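8th July

I have been trying to alphabetize my records since January. I'm at M. Specifically I'm at Murkwood, a band who put out 5 albums that all sound like one man being sad near a cello, and I have stopped to play every one of them.

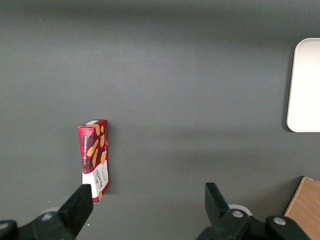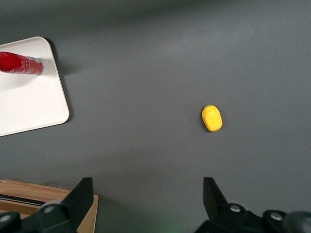

The trouble with Murkwood is that I used to love them in a way that embarrasses me now. I was 20. I wrote the lyrics to "Jirkberg" on my bedroom wall in pencil and then told my mother it was for school. It's a seven-minute song about a hill.

Played again this week, side two holds up. Side one is mostly tuning. There's a stretch before the drums come in when I went to check the stereo was still on.

My friend Tiina Nurmi says the only good thing they did was get Rinora to sing on the third record, and she's right, which I have not told her. Rinora comes in on the second verse, sounds like she has a bus to catch, and wipes the floor with everyone. Her own album, "Ahonen," sold nearly 400 copies. I own two of them. One is scratched.

A streaming site tells me "Jirkberg" has 1,033 plays. I'd like to think the others are out there somewhere, also stuck at M, but a fair share of those are mine.

Next up is a big gap where I lent something to somebody, and then N, where I seem to own a lot of Christmas music.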